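Progress report on the demonstration visit to Stilmont
March
Tamás Lakatos, for the Ueda fund

This report covers the period since our last letter to you and is mainly about the open afternoon at Stilmont, for which the fund paid the travel and the hire of tables. As you asked, I write also about the things which did not go well. 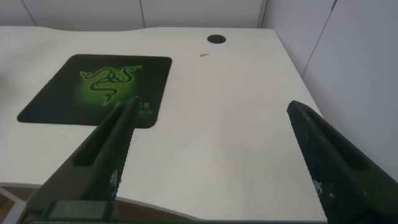
The purpose of the afternoon was to show office tidying tasks to people who may one day want them. Until now our arm had been seen only by ourselves and by two students. We wanted visitors from small firms to stand near it, ask questions and tell us which jobs in their own offices they would give to it. Junpei Okabe prepared the programme and I was responsible for the safety arrangements and for the talks with visitors.

We invited 200 people by letter and by e-mail. 28 came, which is less than I hoped. Two reasons were given to us later by those who could not come. The first was that the train line from Bradach had repair works in the afternoon. The second was that our invitation did not say clearly enough that the visit was free. I take responsibility for the second one. The next invitation will have it in the first line.

The visitors were received at 14:00 in groups of seven. Each group had a short talk, then the demonstration, then time for questions. The talk was planned for ten minutes, but with the first group it took nearly twenty, and so the second group waited in the corridor. Junpei shortened it for the others by leaving out the part about calibration. I think it was the right decision and nobody asked for that part.

In the demonstration the arm worked at a normal office desk. It picked up small things which people leave on a desk, such as a pen, a folded card or a roll of tape, and it put them in a tray. Between two attempts the desk was cleared completely, only the mouse pad stayed in its place. We keep it there on purpose. Our earlier tests were made on a plain white surface, and the arm was good at them, but a dark area with a bright glowing logo is more difficult for the software. A pen on white is easy to find. A black pen on a black pad was missed in three groups out of four.

I want to be open about these misses. In the first group the arm closed its fingers beside the pen and lifted nothing, then it moved to the tray and opened as if it had something. Several people laughed, in a friendly way. In the second group it found the pen at the second attempt. In the third and fourth groups we asked the visitors to choose where the objects should lie, and here the result was mixed. The card was the best object all afternoon. The tape was good when it stood on its edge and bad when it lay flat.

The emergency stop was used once. A visitor leaned over the rope to look more closely at the fingers, and I pressed the button. The arm stopped at once, but the restart took several minutes and Junpei had to explain what he was doing while he typed. After this we moved the rope further back. For the next visit I would like to have a proper barrier, and I have asked Zinomico for the price of hiring one.

The questions were more useful to us than I expected. Most of them were not about speed. People wanted to know what happens when the arm meets something it has never seen, for example a cup with coffee in it. Our answer today is that it should leave the thing alone, but we could not show this, and one lady from an accounting office told us kindly that she would need to see it before she believed it. We have now put it in the plan. A second question was about noise. We had never measured the noise, and we will do it before summer.

We also asked the visitors to write down one job they would like to give away. Many wrote about the end of the day, when desks must be cleared before the cleaners come. Some wrote about sorting the post. One wrote "watering the plants", and we keep this for later.

About the money. The fund gave 500 pounds for the afternoon and we spent 400. The largest part was the transport of the arm in both directions. The tables were cheaper than we had planned and the remaining 100 pounds is still in the account. If you agree, we would use it for the barrier. If you prefer that it is returned, please tell me and I will arrange it. The receipts are with our office and I can send copies.

The work for the next period is as follows. Junpei will collect new training examples with dark objects on dark surfaces, using the same desk, so that we can compare with the results from Stilmont. He will also add a check that the fingers are really holding something before the arm goes to the tray. This check is not difficult and we should have had it already. I will write the rule for full cups and other things which should not be touched, and I will test it with water first.

A second visit is planned in Bradach, where the room is smaller but the station is close. We think of groups of five there, and a talk of ten minutes which is really ten minutes. You are warmly invited, and if somebody from the fund can come I would ask only for a short message beforehand - the door downstairs is locked in the afternoon and one of us must come down to open it.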